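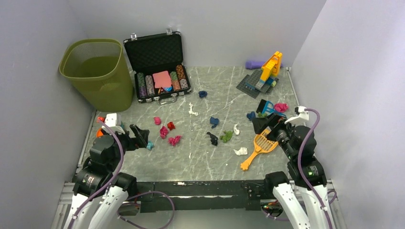
Categoría: Actas / Grupo de evaluación / Kit Brotden

Acta de la reunión del 5 de agosto de 2026

Asistimos Nesma Younis, Siyabonga Nkuna, Hywel Llewellyn y yo, Ffion Pumphrey, que esta vez tomo nota (perdón por el estilo, ya sabéis que me enrollo). Thaddäus Lanz se disculpó y mandó sus comentarios por escrito.

1. Kit bimanual de Brotden. Seguimos con el periodo de prueba y Siyabonga repasó los ejercicios de recogida: telas arrugadas de muchos colores, el cesto verde oliva de plástico, la pala naranja, el cepillo azul y demás trastos. Llevamos 368 intentos registrados desde abril. Le gustan mucho las pinzas de dos dedos, ¡y a mí también! Lo que no le convence es el manual, que en la parte de calibración salta del paso 32 al 43 sin avisar. Hywel ya ha escrito a soporte.

2. Telas. Discutimos un buen rato si las oscuras deben contar igual que las claras. Nesma cree que sí, que un cliente no va a elegir la ropa por el color; Hywel prefiere separarlas en el informe. Quedamos en separarlas y que luego cada cual sume lo que quiera.

3. Fichas de póker. Thaddäus pide por escrito una prueba de sacar fichas del maletín negro y volver a colocarlas en su fila. A mí me parece pronto, pero me quedé sola, así que adelante.

4. Oferta de Kusby. Su contrato de mantenimiento sale por 307 euros al mes, desplazamiento aparte. Nesma quiere compararlo con el de Fahy antes de firmar nada. De acuerdo todos.

Tareas: Siyabonga prepara la prueba de las fichas, Nesma pide precio a Fahy, Hywel insiste con lo del manual y yo paso esto a limpio.

Sin más asuntos, lo dejamos ahí y nos fuimos a comer.

© Wolelitz · Contacto · Volver arriba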